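Toy Kitchen Corner Opens at Grimow Play Library

The Grimow Play Library has a kitchen again! After a long stretch with nothing but a cardboard stove and a box of mismatched plates, the library put its new pretend cooking collection out on the shelves in March, and children were stirring imaginary soup before the doors had been open ten minutes.

The collection has 52 pieces, enough to fill three borrowing crates and still leave plenty for the play table by the front window. There are pots and pans, mugs, plates, a colander, and lots of toy food, most of it in soft greens, blues and purples with a few bright reds thrown in. Families can play with everything on site or take a crate home for two weeks.

Ojārs Adomaitis, who runs the library, picked out the pieces himself over the winter. He wanted things that looked like what children see at home, down to the slots in the spatula and the holes in the colander.

"The colander is the star," he said. "I thought it would be the food, but they all go for the colander. It's been a hat, a boat and a bed for a strawberry, and that was one morning."

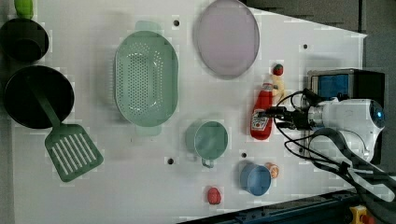
The ketchup bottle has plenty of fans too. Adomaitis said one four-year-old spent most of a visit serving it with everything, fruit included, and charged her grandfather 407 dollars for lunch. (He paid in buttons.)

Money for the kitchen came from last fall's Pivell Street rummage sale, which did better than anyone had hoped, and from the Hailu Bakery, where customers dropped their change in a jar on the counter right through the holidays. The bakery also gave the library a stack of real paper order pads, and these are going fast. Older brothers and sisters who would normally head straight for the puzzles have been taking orders, getting them wrong and arguing about tips.

Each crate comes with a picture card so that families can check the pieces before bringing them back. Small items like the fruit are easy to lose under a couch, and the library asks borrowers to have a good look before return day. There is no charge for a lost strawberry, but please mention it at the desk so a spare can go in the crate.

Over 30 families joined the waiting list in the opening week, and Adomaitis is already thinking about what to add. Bread is high on the list, and so is a teapot, which children keep asking for.

The library is on the ground floor of the Sititau Building, next to the bike shop. Doors open at 9:30 a.m., and the play table is free for everyone, members or not. Crates can be reserved at the desk or by phone, and new members can sign up on the spot with proof of address.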